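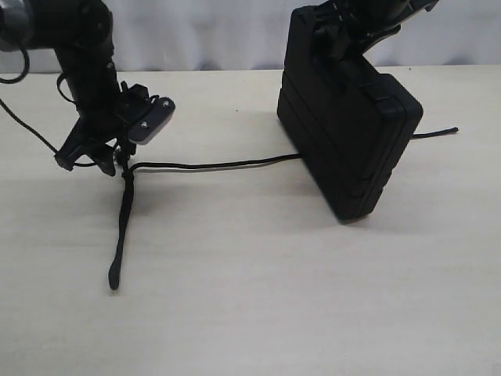 Two-arm bench: the left gripper on the knotted cord, the right one on the hard case.

August | By Amber Baert

Home | News | Software | Events | Contact

Cord handling gets its own planner

The Plimon control stack has a new release this month, and most of the changes are to do with cords, cables and anything else that won't keep its shape.

Until now the planner treated a cord as a chain of short rigid links. It worked well enough on a clear table. Put a case in the way and the tracker lost the hidden part, then guessed a straight line between the two visible ends. Abenezer Wolde has replaced that with a model that keeps a set of possible shapes for the hidden stretch and drops the unlikely ones as the arms move. It holds up to 40 shapes at a time and updates 15 times a second on the ordinary bench computer.

Knots are now marked as a separate kind of grasp point. The left arm can be told to hold at a knot while the right arm keeps hold of a second object, and the planner will check both arms for collisions before either one moves. Previously each arm was checked on its own, and we had to leave a wide gap between them.

Black cord against a black case is still hard for the segmentation step. Abenezer has added roughly 300 hand-labelled frames to the training set and the false joins have gone down, but thin tapered ends are still missed more often than we would like. Please send in logs when you see it happen.

The old settings file will load with a warning. Anyone using the Fadon viewer needs to update that as well, or the hidden stretch will not be drawn. Bunting users don't need to change anything.

Release notes are in the usual folder under Pilico. Bug reports to Abenezer, please.

We use cookies to see which newsletter items are read. Accept | Manage settings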